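# Descaling a kettle without making it a project

My kettle came from a yard sale in Brumton and has outlived two toasters. It has also boiled enough hard water to grow its own geology. If yours rattles when you pour, it's time.

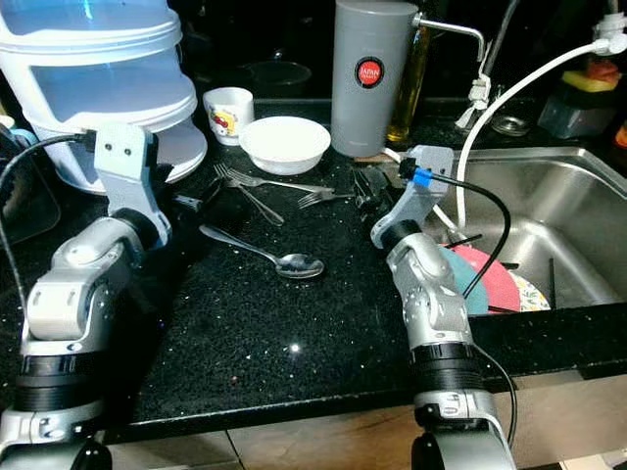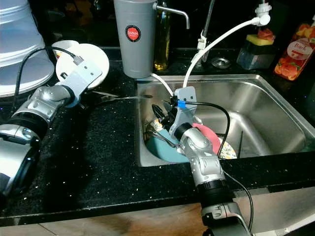
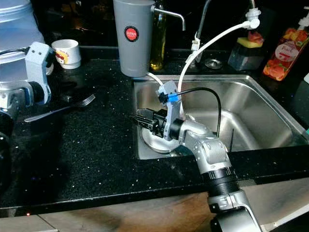
You need white vinegar, water and a free evening. The Dewulf descaling sachets do the same job for more money and come with a leaflet in nine languages, if you like a leaflet.

## What to do

1. Unplug the kettle and tip out whatever's in there. Rinse out any loose flakes.
2. Fill it halfway with equal parts vinegar and water. Mine takes 335 ml of each.
3. Bring it to a boil, then switch it off. Open a window first – the smell is like a pickle with a grudge.
4. Leave it for 20 minutes. For a really neglected kettle, go an hour and find something else to feel guilty about.
5. Pour it out and wipe the inside with a soft cloth. Skip the steel wool.
6. Boil plain water and throw it away. Do that again. Taste-test with water, never with good tea.

## Stubborn bits

The spout filter usually pops out. Soak it in a cup of straight vinegar and go over it with an old toothbrush. On my Omport the filter clips in upside down just as happily as right side up, and then it dribbles for a week before you notice.

If there's still a crust around the bottom, repeat steps 2 to 4. Three rounds is my limit.

I do this every 6 weeks in theory. In practice it's November and I last did it when the windows were open for other reasons.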